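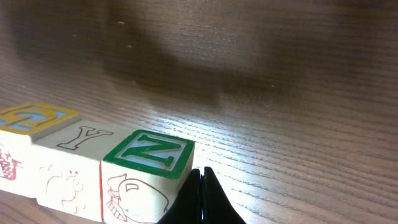

Letter blocks, wrist view, fingers nearly closed.

OK so a few of you asked what our rules are for tabletop work with the arm at Nadholm. We finally wrote them down! Two pages, big font. Going to go through them in no particular order while I eat lunch. Thread.

—

First rule on the sheet, and the one I'd fight for: you don't reach onto the table while the arm is enabled. Disable, say "hands in," move your block, say "hands out," enable. Yes, you say it out loud even if you're alone in the room. I felt so silly the first week.

—

The arm is named Nicholas by the way. I had no say in this. It does make the safety sheet read like a kindergarten letter home ("Do not lean over Nicholas").

—

Speed. During setup we cap it at 25 percent. You can go up after three clean runs, and somebody besides you has to have watched at least one of them. Pendo Nzioka wanted that to be five runs, I wanted two, so, three.

—

Next one is about naming things, and it's the rule we argued over the longest. It says: name a block by its color, never by its letter.

—

Look at the green one up top. Is it an N? Is it a Z? Depends which side of the table you're on! The arm doesn't care but the person typing the instruction sure does, and so does whoever checks it in September and has no clue where you were sitting.

—

We had 129 episodes with an instruction like "pick up the Z" and then the same block called N in the next batch. Lucyna Mazurek went back and relabeled every single one. She brought it up at every meeting for a month and she'd earned it.

—

So now it's "pick up the green block." If you have two green blocks, take one off the table. That's the whole rule. Gion Hofstetter wrote a longer version with a flowchart and we voted it down (sorry Gion, the flowchart was pretty).

—

Same goes for left and right. Left and right are always from the wrist camera's view, and you write "camera left," both words. Not your left. Not the robot's left, whatever that even means on an arm with one hand.

—

Someone's going to ask about the little pictures on the sides of the blocks. We don't use those in instructions either. One of them looks like a bug to me and Janaka Mollah calls it something else entirely. Color only!!

— 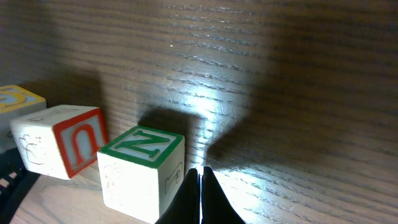
Green block right by the left finger, big bright patch behind the fingertips.

—

Lighting! This is the section of the sheet with the most coffee on it. Shiny wood gives you glare, and the gripper throws its own shadow, and both of them move when the arm moves.

—

We don't ban glare. I know some groups do, with diffusers and matte cloth and the whole tent setup. Our rule is you write it in the notes. There's a checkbox in Pullell for "strong reflection" and another for "hard shadow." Tick them. It takes a second.

—

What you can't do is change the lights halfway through a batch. Pick a setup, stay with it till the batch is closed, then go wild. If the sun comes around and you want the blind down, close the batch first.

—

Spacing next. If the blocks are touching, the instruction has to be something you can do with touching blocks. A gripper finger needs somewhere to go. I've watched people set up a tight row and then ask for the middle one, and then look at me like I'm the one being difficult.

—

So before you enable, you look at the thing you're about to ask for and you check there's room for a finger on both sides. If there isn't, either spread them out or write the task as a push. Pushing counts! Pushing is a perfectly good task and we don't have enough of it.

—

Objects partly out of view: allowed, as long as the one you name is fully in view from at least one camera when the episode starts. Blocks you don't name can hang off the side all they like.

—

Cables. Any cable on or near the table gets taped or clipped before power on. Inger Zoëga does a walk around with a roll of tape in her pocket and I've never once seen her run out. If she finds one you missed you buy the pastries. There's a decent bakery in Clostberg, so it's not the worst punishment.

—

Keep or toss. An episode where the grasp fails is a KEEP. Mark it failed and move on. I can't say this loud enough. New folks want to delete the embarrassing ones and then we've got a data set where every grasp works and a policy that has never seen a miss.

—

Toss it only if: a person touched something mid episode, a camera dropped out, or the instruction doesn't match what's on the table. And toss means moving it to the toss folder with your initials. We don't delete.

—

Batch size tops out at 1000 episodes, then you close it, no matter how good a roll you're on. Before that rule we had one monster batch and when the calibration drifted in the middle of it, good luck finding where.

—

Calibration check is at the start of the day and after lunch. Also after anybody bumps the table. Also after anybody SAYS they didn't bump the table.

—

E-stop gets pressed for real every morning. Press it, see that the arm stops, reset, initial the sheet. The clipboard we hang that sheet on says 1991 on the back and it will outlive all of us.

—

And the stop button stays within reach of the person watching, which isn't always the person driving. If you swap seats, you swap the button too. We forgot this one on the first draft and Pendo caught it in about four seconds.

—

Somebody in replies asked if we need all this for toy blocks. Fair! The arm's the same arm whatever's on the table, though, and I'd like people to have the habits before we move on to mugs and the heavier stuff.

—

Also asked: do we follow a published standard? The button, speed and guarding bits came out of our site risk assessment, and that's a separate and much thicker document. The two pager is house rules, for people with their sleeves rolled up. Don't use mine in place of your own assessment please.

—

The version on our wall is dated Friday, June 23, 2023 and it already has pen all over it. Janaka wants a line about putting the blocks back in the box at night. Lucyna wants "color" defined, because we own a yellow that half the room calls orange.

—

She's right, so we're taping a row of paint chips next to the table with the names on them. Yellow is yellow. I'll post a clean copy of the sheet once that's in.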